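Replaying a recorded pick through a new grasp checker

If you have changed your perception or grasp code and want to know whether it would have made the same decisions on an old episode, you can replay the episode offline. You do not need to start the simulator. This page covers the setup we use with Meter, our replay tool, and Flirnora, the grasp checker it calls. It assumes both are installed and that you have at least one recorded episode with two camera streams and joint states.

1. Check the streams

Open the episode in Meter and print the stream table. You want one row for the wrist camera, one for the fixed camera and one for the joints. The episode used on this page has 1,085 wrist images and the same number of fixed images. If the two counts differ, run the align command before anything else. The checker pairs images by index and will not warn you about a drift.

Then set the role of each camera in the config:

camera.wrist.role = contact
camera.fixed.role = layout

Only the contact camera is used to decide whether the fingers are holding something. The layout camera gives object poses and the drop region.

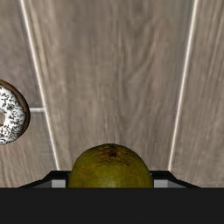
Latuheru
Simulation tools engineer, Batex

2. Mask the gripper

The wrist camera always sees its own gripper. At the bottom of the view a dark band runs the full width, and the two finger sections come up out of it, one on each side of the fruit. If you leave those pixels in, the segmenter will try to give them an object label, and the light gray faces next to the fruit are the usual place for it to go wrong.

Build the mask from an image in which the gripper is open and nothing is between the fingers:

meter mask build --camera wrist --index 2

Finger position changes with the joint value, so one mask is not enough. Meter renders the finger geometry at each recorded opening and merges it with the static band. Set mask.dynamic to true and leave mask.margin at its default. A larger margin eats into the object outline right where the fingers meet it, and the checker needs that outline.

3. Set the contact test

Flirnora reports a candidate hold when three conditions are met in the same image:

— the object outline touches or nearly touches the mask on both sides
— the gap between the fingers is larger than the closed value
— no floor pixels are found in the strip between object and finger

The third test depends on the floor model. Plank textures are harder than a flat color here. The pale seams are thin and high in contrast, and an edge detector will happily take one for a finger boundary, especially where a long seam runs down to meet the black of the gripper. Turn on floor.seams so that long straight lines are fitted first and removed from the edge map.

Objects that are only partly in view, such as the donut at the left, should be kept in the label set but excluded from the contact test. Use contact.ignore_border = true for this. A label that touches the image border has no reliable center.

A candidate hold in one image is only a candidate. The checker confirms it when the condition persists over a window of 200 images and the joint opening stays flat through the window. Do not shorten the window to get more hits. You will mostly get brushes and half-closed fingers.

4. Load the layout

Now point the layout stage at the fixed camera. It needs a pose for every loose item and a polygon for the box opening.

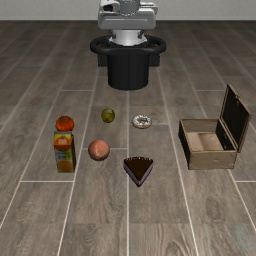
Latuheru
Simulation tools engineer, Batex

Label the items by hand in one image and let the tracker carry the labels. In our layout they are olive, donut, tomato, carton, peach and cake. Use the same label names in both cameras. The green fruit can look like a pear up close and like an olive from across the floor, and a class-based labeler may well give it two names. The planner reads the ID, so any name will do as long as it is shared.

Draw the box polygon around the opening only. Leave out the raised lid, which leans outward to the right. If the lid is inside the polygon, the planner will accept drop points that are outside the body of the box. Add the lid as a separate obstacle:

obstacle.add box_lid --static

The tomato is behind the carton in this view, with its lower edge just above the carton top. Check that its mask does not bleed into the yellow part of the print. If it does, lower segment.merge until the two separate.

5. Run and compare

meter replay --episode demo --checker flirnora --out report

The report lists each decision from the original run beside the new one. Our full regression set holds more than 2,539 decisions, so we filter on mismatch and read only those rows. For every mismatch, look at the contact score first and the pose error second. A low contact score with a good pose points back to the mask in step 2.

If the report is empty, the role lines from step 1 are missing.

Last updated January 18, 2019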